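Öberg Wood Care
Shop / Oils and waxes / Benches and counters

Seta Bench Oil, 300 ml
Item no. 984
In stock

I've been selling this oil since before we had a website, and it's still the tin I grab when somebody walks in and says their workbench looks tired. It goes on butcher block, solid wood desks, kitchen islands, shelves, tool handles, stools, pretty much any bare wood that gets touched a lot. It dries to a low, soft sheen that still feels like wood under your hand. If you want a glassy tabletop you can see your face in, this is the wrong tin and I'd point you to the varnishes instead (we have plenty, and I'll happily talk you through those too!).

What's in it: linseed oil, a bit of tung oil, some plant wax and a mild citrus thinner. The color in the tin is a pale honey. On light wood like birch, beech or maple it warms things up a little, and on oak it warms things up quite a lot. I get asked all the time whether it'll turn a bench yellow. It does deepen with age, yes, and more so in a room that doesn't get much daylight. There's a Seta Light version with a touch of white pigment if you'd like to keep the fresh-lumber look, and I've put a note on that one further down.

How far does a tin go? That depends so much on the wood that I hate putting it on the label. Thirsty old beech that hasn't seen oil in years will drink it like crazy, and a bench you oiled last winter will hardly take any. One small tin does my own bench, top and edges, with enough left for a cutting board or two. Buy one tin, see how you get on, and come back if you need another. We don't run out often.

How I put it on

Start with a clean, bare top. If there's old varnish on there it has to come off first, all of it, and I know that's the boring part. Oil can't get through varnish, it'll just sit on top and stay tacky for a week and you'll be mad at me. If the bench has only ever been oiled, you can skip the heavy sanding and go over it lightly with a fine pad.

Sand with the grain. I do 120 and then 180 and then I stop, even though every video on the internet tells you to keep going. Sand too fine and the surface closes up and the oil has a hard time getting in. Vacuum it well, wipe it down with a barely damp cloth, and leave it overnight. The damp cloth raises the grain a bit, so you'll want one more quick pass with the 180 in the morning.

Now the fun part. Stir the tin from the bottom, don't shake it. Pour out a puddle about the size of a saucer and push it around with a lint-free rag or one of the white pads. Work in sections along the boards and keep a wet edge. Leave it for fifteen minutes, go have some coffee, and then look for dull spots where the wood has swallowed everything. Put a little more there. After another fifteen minutes wipe off every bit that hasn't soaked in, and I mean really wipe, with a clean rag and some elbow behind it. Leaving too much on is the number one mistake and I've done it myself, on my sister-in-law's dining table of all things.

Two coats for a desk, three for a bench. A day between coats if the room's warm, longer in a cold garage. End grain gets an extra coat whenever I remember it.

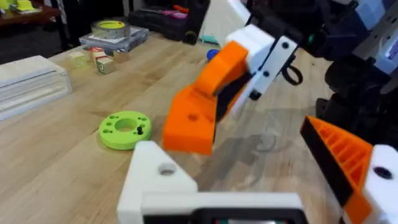 Light use is fine after a day. Full hardness takes longer, and for the first couple of weeks I'd keep wet mugs, glue bottles and anything made of bare iron off the top. Iron and damp oak make black stains that go surprisingly deep. Oak people know this already. Everybody else finds out with a wet clamp.

One serious thing, and please read it even if you skip all the rest: oily rags can catch fire on their own. Linseed heats up as it dries, and a rag balled up in a trash can holds all that heat in. Spread your rags out flat outdoors until they're stiff, or put them in a metal can full of water with a lid on. Don't leave them in a pile on the bench while you eat dinner. It says so on the tin too, but the print is tiny.

Keeping it looking decent

For a bench that works for a living I'd re-oil once a year. Mine gets done in December when the shop slows down. It's a one-coat job at that point, half an hour of rubbing and then wiping off. A desk can go longer. You can tell it's time when a drop of water soaks in and leaves a dark spot when it used to sit there in a bead.

For everyday cleaning use a wrung-out cloth and a little mild soap. Skip the degreasers and anything with bleach in it, and go easy on melamine sponges too, they're basically very fine sandpaper. Dried wood glue usually pops off an oiled surface with a plastic scraper, and that's half the reason I oil my bench in the first place. Epoxy is another story. For that I'd put down a sheet of something before you start.

Dents you can often steam out. Damp cloth, hot iron, a few seconds at a time, let it dry, sand lightly and oil the patch. The patch will look too new for a month or so and then it blends in. Ring marks from cups mostly come out with a fine pad and a dab of fresh oil.

Which of the three should you get?

We carry three oils for benches and they get mixed up constantly, so let me try to sort them out.

Seta Bench Oil (the one on this page). Easiest to put on, easiest to repair, nicest to touch. Needs a fresh coat now and then. My pick for most people.

Honik Hardwax. More wax, more protection against water, and a slightly more satin look. It's less forgiving if you leave too much on, and spot repairs show more. I'd choose it for a kitchen island with a sink in it. It costs more per tin but you use a thinner coat, so it kind of evens out.

Corkon Primer Oil. Very thin, soaks in deep, and isn't meant to be used alone. It goes under the other two on really dry or really old wood. If your bench came out of a barn, start with this.

Seta Light is the same as the regular Seta with the white pigment in it. Stir it twice as long as you think you should, and do a test patch on the underside. On pine I love it. On dark wood it can leave a chalky look in the pores, so I'd stay away from it there.

Questions I get at the counter

Can I use it on a cutting board? Once it's fully cured, I do. Give it a good month first. If you need a board back in service tomorrow, buy plain mineral oil instead.

Will it work over stain? Over a water-based stain, yes, when the stain is completely dry. Over an oil stain, check with me first and tell me the name of it.

Outdoors? No. It'll look lovely for one summer and then it'll go gray with black specks in it. There's a separate shelf for deck oils.

Does it smell? A bit, like oranges and an old paint box. Open a window. It's mostly gone in three or four days.

Can I put it on veneer? Yes, but sand by hand and stop early! Veneer is much thinner than you hope it is.

My tin has a skin on it, is it ruined? Probably fine. Lift the skin off in one piece, strain the rest through an old nylon stocking and use it up soon. If it's gone thick like syrup, let it go. To keep a half-used tin longer, pour what's left into a smaller jar so there's less air in there with it.

What customers have told us

"Did my late father's joinery bench with this, and the old pencil marks are still there under the oil, just how I wanted. I used Corkon first because it was bone dry. Three coats on top. Would buy again, but I wish the lid was easier to get off." Holger Fjeld, 5 stars

"Nice oil, slow in a cold room. Mine was sticky for two days and I was getting worried, then I rubbed it down again with a dry rag like the shop told me over the phone and it was fine after that. The color came out warmer than I expected on birch. I've gotten used to it." Tyra Bakke, 5 stars

About the lid: I know. Use a proper tin opener with the little hook on it, they're in the basket by the register and I'll throw one in with your order if you write "hook" in the comment box. Please don't use your good chisel.

Shipping and returns

The tin goes by ground only because of the thinner, so I can't send it by air no matter how nicely you ask. Orders are packed the next working day. Unopened tins can come back within a month with the receipt. Opened ones I can't resell, but if something's gone wrong with the finish, call before you sand it all off. Most of the time it can be saved with a rag and some patience, and a phone photo taken in daylight helps me a lot.

Often bought with this

White applicator pads, pack of five
Lint-free cotton rags, one bag
Fine finishing pad, maroon
Corkon Primer Oil
Metal rag can with lid

Page updated 2026-08-02. Safety data sheet available on request.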